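Myfanwy Yorath
Thread on the Fusel preprint, because people keep sending me the 73 per cent figure as if it settles something.

1/ The claim: record people doing a job with hand-held grippers, train on that, and the policy carries over to a robot arm with no arm data at all. Sistley ran 277 trials. I'd like to believe it. I don't yet.

2/ So we've been collecting our own set on the bagged-goods task, following their protocol as closely as the paper allows. It doesn't allow much. "Standard tabletop setup" is doing a lot of work in the methods section.

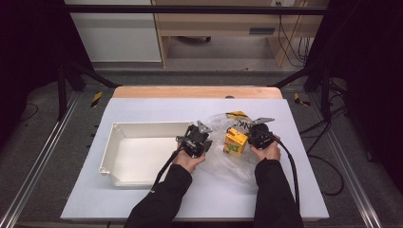 Lakatos: But if the person can do it with the same fingers, isn't that already proof the hardware is up to it?

3/ Of the hardware, sure. A person holding a gripper still has a person's eyes and wrists, and years of handling plastic bags. None of that goes in the log. The policy gets wrist video and finger width.

4/ And look at what wrist video gives you on clear film. Glare, folds, a yellow package half behind a linkage arm. I can't always tell from this view what the fingers have hold of, and I know what's on the table.
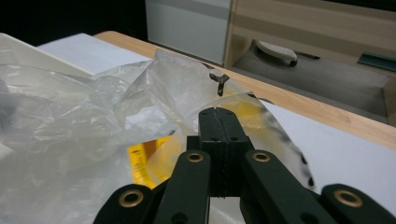 5/ Where the 73 comes from. They drop every trial where the bag "shifted before contact". That's 24 trials gone. Put them back as failures and the number sags a fair bit. The paper never says who made the call or when.

6/ The baseline is also odd. It got 800 demos, same as the main method, but from a different operator. Clerby's group flagged this in July and I haven't seen an answer.

7/ I'm not saying it doesn't work - I'm saying the table can't tell me. Release the dropped trials and I'll happily rerun the sums.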